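Tidy and Safety Walk-Through: Cups, Bin and Floor
Wuline House, ground floor
Checked by: Maxine Sutcliffe
Date: 5th June

FLOOR
Surface clean, no grit or spills: OK
Comment: I love this floor! The gray and beige marble pattern hides every crumb, so I get down low and look across it with a flashlight. Came up beautifully this time.
Nothing left lying where a foot could find it: OK

WALLS
Paper flat, no lifting at the seams: OK
Comment: The bows and peonies still make me smile every time I do this round. One seam lifted in February and I glued it back. Holding perfectly.
No splashes or scuffs: OK
Comment: Wipe with a barely damp cloth only, please. No spray!

TRASH BIN
Bin upright and steady: OK
Liner folded over the rim all the way around: OK
Comment: Lovely neat fold, thank you to whoever did it.
Liner clean inside: NEEDS ACTION
Comment: Brownish stain on the inside of the cream liner. Swap it for a fresh one and wipe the bin out while it's empty.
Blue tape at the base secure: OK
Comment: Pressed it all the way around with my thumb, no loose ends.

CUPS
Cups to keep standing upright along the back edge: OK
Comment: Pale green, the speckled yellow ones, mint green. What a cheerful row! The speckles can look like dirt at first glance, so run a finger over them before you send one back to be washed.
No chips or cracks on the rims: OK
Light blue cup: clear it away with the rest of the tidying
Row clear of other bits: CHECK
Comment: Thin dark stick behind the pale green cup at the far left. Find out where it belongs and put it back there.

FOLLOW-UP
New liner: Maxine
Stick: Baumgart desk, ask first
Next walk-through in 8 days, same sheet. Spare copies are in folder 17 on the shelf by the door.

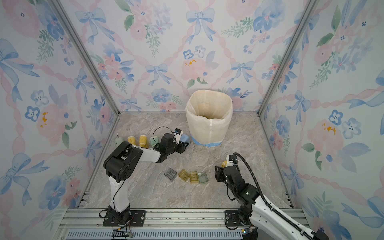
Please initial each line as you go and write your comments in full, even the happy ones. I read them all, and a "looks great" next to the cups tells me somebody really did bend down and look. Sheets go back in the folder when you're finished.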